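Setting Down and Putting Away
Chapter 2 - Tables, Plates, Soft Cases
Revised December 21, 2022

Before you start: reread the shelf section, page 41. You need the words "home" and "landing spot" from it. Home is where a thing lives. Landing spot is where it ends up when your hands are full. Most of this chapter is the gap between the two.

A table is a landing spot. Always. Doesn't matter what it was bought for - eating, sewing, folding - a flat top at hip height will collect whatever gets carried past it. Keys, mail, a plate, a case of some kind. Students in the Stomunport course listed the things they found on their own tables over one October, and the combined list ran to over 220 entries. Nearly all small. A lot of it soft and dark colored, and that group gave the most trouble when it came to sorting.

Why dark soft things? Look at a black case from a few steps off and try to name it. Phone case, wallet, small pouch. They share an outline, they share a finish, and the fold or seam that would tell you which is which may be turned the wrong way. So they get put away by guess and then lost by guess.

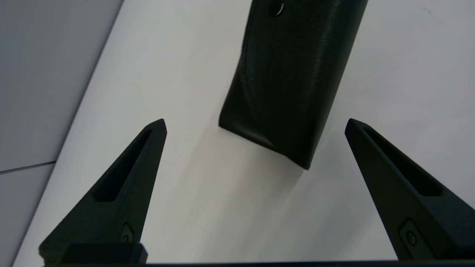 Fig. 2.1 Black item, soft-looking, with creases and a small round hole near the top.

First rule of the chapter then. Name it before you move it. Pick up, turn over, feel for the opening, say the word. If it has something in it, the contents decide the home and the case just goes along. If nothing in it, ask whether it still has a job. Spare cases breed in drawers.

Second, the surface itself. Color matters more than people expect. On a patterned cloth a black pouch can sit for a week. On a plain white top it shows right away, and so does a crumb, and so does the ring from a mug. Some of you will find that tiring. But for practice we want a pale, smooth top, no cloth, no tray, no runner. Wipe it, dry it, then begin.
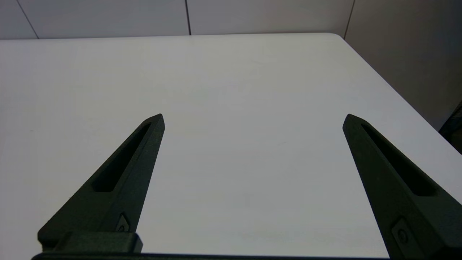
Kulsoom Memon would start from the mess instead. Her objection, sent in after the Gomdale trial of this chapter, was that a cleared table teaches you what you like looking at and a full one teaches you how you live, and students who wipe first have already thrown out the evidence. She asks her own groups to leave everything for a day and write down where each thing landed.

Fair point, and exercise 2 at the end does it her way. Do both if theres time.

Third, keep kinds apart. A plate and a pouch have no buisness sharing a corner. The plate is going to the sink or the cupboard, the pouch to a bag or a hook. Different trips. Put the plate near the side of the table you leave from, the other thing farther in, and you have made two piles of one item each. Sounds silly with so little out. It is the same move with thirty.
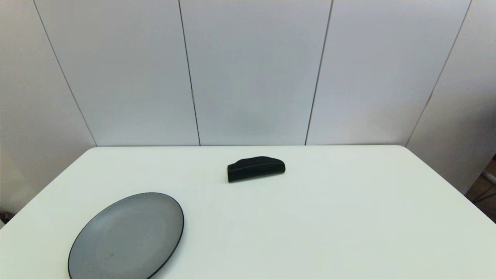
Plates have one more habit worth knowing. A plate with a raised lip looks like a tray, so people use it as one - coins, earrings, a pen cap. Now it can't go to the sink without being emptied, so it stays, and the pile has a foundation. Take the plate first. Every time. Round, flat, easy to carry, and it frees more space than anything else out there.

Fourth, the long things. Rolled mats, foam blocks, pads, a folded towel if it's been rolled tight. These go to the back of the table by instinct, and at the back they get forgotten. They also roll. A squared end helps a bit, not much. 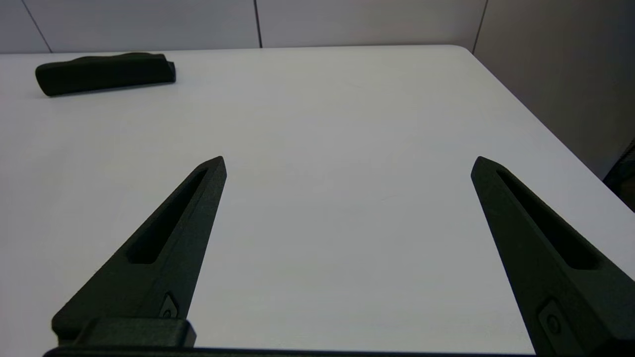 Store long soft things on end or in a bin with tall sides, never flat under other stuff. Foam takes a dent and keeps it. Rukhsana Mohmand's layout for the Faremden workroom, which we borrow in section 2.3, has a narrow upright bin beside the door for just this.

Words to know: home, landing spot, kind, trip, spare.

Have ready for section 2.1: one table, one plate, one soft case of your own, a damp cloth, a dry cloth, notebook. Kakakhel worksheet if your group uses them, plain paper if not. Read the steps through once before touching anything.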